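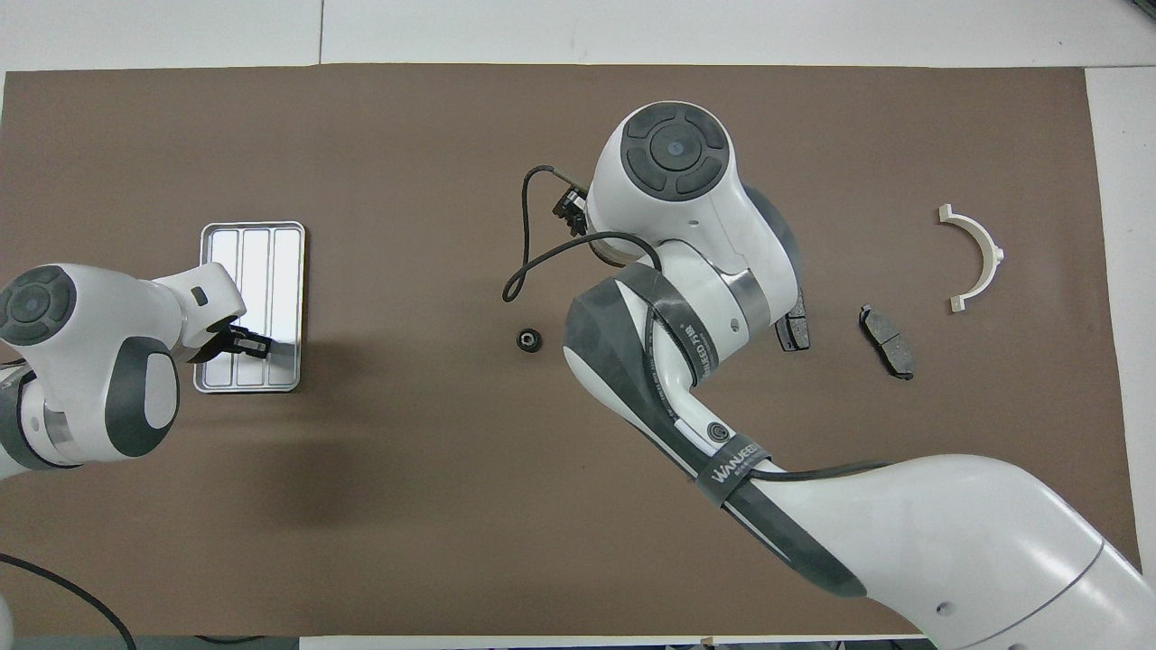 Juraj Vaněk · 26 February 2026
Watches › Buying Used › Threads
2 min read

I have bought a used watch online. My wife has been told it was in a drawer all along. A thread.

The watch is a Fimlow Ellness, the 38mm one with the cream dial. Seller asked 674. I offered 400, which he described as "a joke, sir." We settled at a number I'm not posting, see above re: wife.

For anyone new to Fimlow: they make a perfectly decent automatic and then put a date window on it at half past four, as if it fell there.

The listing said "light desk wear." I'd like to meet this desk. The clasp looks like it's been used to open paint.

Also "box and papers." The box is for a different watch. The papers are a paper.

It runs fast by 49 seconds a day. The seller says this is "within spec for a vintage piece." It's from 2019.

On the plus side I'm early for everything now. Got to the dentist before the receptionist did.
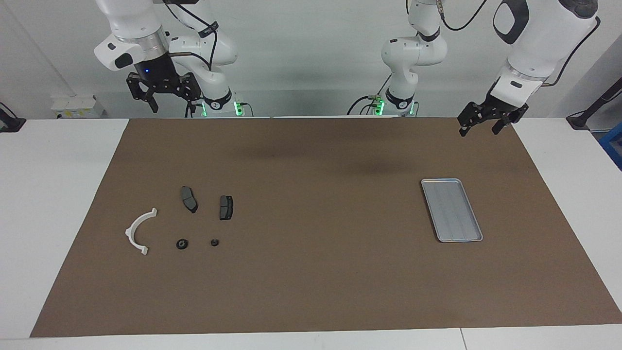

So, a service. The official center quoted me 1,219, plus shipping both ways, plus a polish I had asked them twice not to do. That's a second Ellness and most of a third.

Then I tried Pacheco, the little repair counter next to the bus station. He held it up to his ear, said "hm," and put it on a machine. The machine also more or less said hm.

Magnetized. He waved it over a blue box for a few seconds and charged me the price of a sandwich. Gains four seconds a day now.

I keep my watches on top of a speaker, by the way. I've moved them. Please don't write in.

Strap next. The one it came with smells of somebody else's July. I ordered a Tudis in gray canvas — 20mm — and then measured the lugs, in that order. They're 19.

Nobody makes a 19. People who own a 19 will tell you lots of companies make a 19 and send you links to a sold-out page.

Pacheco says he can trim the 20 with a blade. He said "hm" first, so I'm thinking about it.

Replies are open if you have a 19mm in gray. Not brown. I've seen the brown.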